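Jirnier Graphite Conductive Paste, 32 g pot

Jirnier Materials
In stock - sent out from our Benondale unit

I've been making this paste in one form or another for years now, and it's still the thing I get the most emails about, so I've finally sat down and written it a proper page.

It's a thick, dark, water-based paste with a very fine natural graphite in it. You brush it or screen it on, let it dry, and you've got a layer that carries current. People use it for battery electrode trials, for paper circuits, for patching worn contacts on old keypads, and (my favourite) for coating wax and resin shapes before copper plating. I do a bit of that myself at weekends and it's terribly addictive!

The graphite comes to us from Skakilum as flake. We mill it here, sieve it, and blend it with our own binder in small batches. I used to buy it in ready milled, but the grain size wandered all over the place from one sack to the next and I was forever apologising to people. Milling it ourselves costs more and makes an awful mess of the floor, but the paste goes on far more evenly and I wouldn't go back.

How to use it

Stir it well first, right down to the bottom of the pot - graphite is heavy stuff and it does settle. Put on 3 thin coats and let each one dry fully before the next. One fat coat will crack, I promise you. If it's too stiff, add clean water a few drops at a time. Tap water is fine for craft work, but please use deionised if you're making test cells.

It sticks nicely to card, wood, plaster, most resins and roughened plastic. It doesn't much like shiny plastic or anything greasy, so give those a rub with fine paper and a wipe down. Brushes wash out in warm soapy water if you get to them quickly.

Keep the lid on tight and don't let it freeze. An opened pot is good for a year, and I've had them go longer.

Pot or tub?

The small pot is plenty for trying things out. If you're coating foil by the metre you'll want the Tedesco tub, which is 1,000 g of the same paste with a wider mouth, so you can get a proper spatula in. The tub is made to order, so allow a bit longer for that one. We filled 3,610 pots last year and I still stick the labels on by hand, so do forgive a wonky one.

A new coarse grade is coming in April. It's meant for thicker heating layers and it's a bit gritty under the brush, but I'm rather pleased with it.

Page updated January 27, 2018
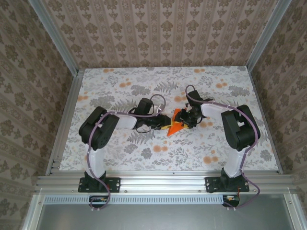
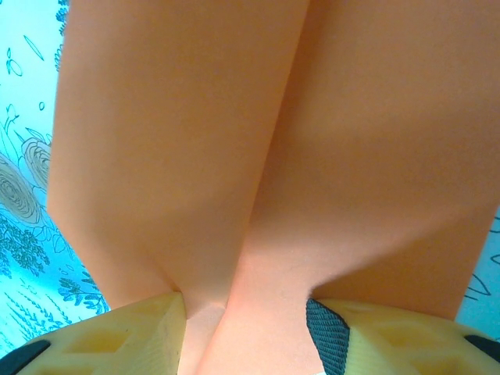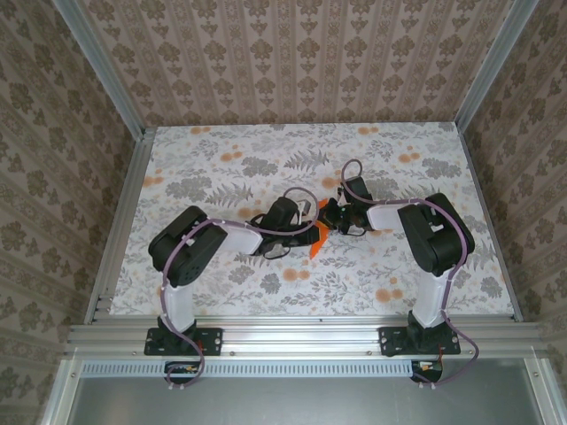
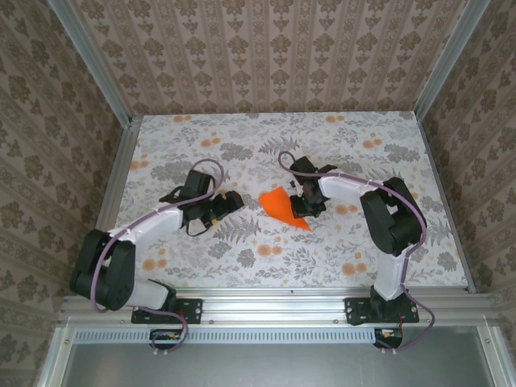 Filed under: Conductive Pastes and Coatings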